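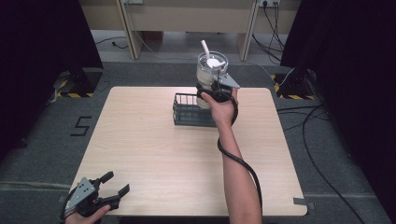 Figure 3. Table B, mesh basket and lidded tumbler with straw.

Last updated: August
Filed under: Working papers > Everyday objects > Tabletop storage

3.2 Baskets and tall cups

Second set of layouts used the small square table (light wood, rounded corners) and one dark grey wire basket, low and open at the top. The Lendance layouts in 3.1 had solid trays, so the comparison is not a clean one. See Beddoe's notes on tray depth, Appendix A.

The tumbler is the awkward item. Clear plastic, domed lid, white straw sticking up at an angle (Fig. 3). Much taller than the basket is deep, so whichever way it goes in, most of it is going to show. We had 14 objects in the Kemeys list and this was the only one with a straw. Folded cloths and small boxes sat flat and are treated together in 3.4.

Forty layouts were scored, seven of them with the tumbler. Scoring as before: does it look put away, would you leave it like that over night. Tumbler layouts came out worst on the first question and middling on the second. Raters wrote "top heavy" or "will tip" in the comments box, even where the cup was standing upright in a corner. Straw direction seems to matter, pointing inwards was prefered, but seven layouts is thin and we don't push this.

Open sides are a seperate problem. With wire bars you see what is in the basket from the side as well as from above, and a half-full basket reads as untidy sooner than a half-full tray. Ynyr Beddoe suggested a liner. Tried with the Gekholm baskets only, results in Table 5.

Not tested: cups with the lid off, cups lying down, two cups together. The last one probably matters most in a real kitchen.

Berix Working Papers | Contact the editors | Back to top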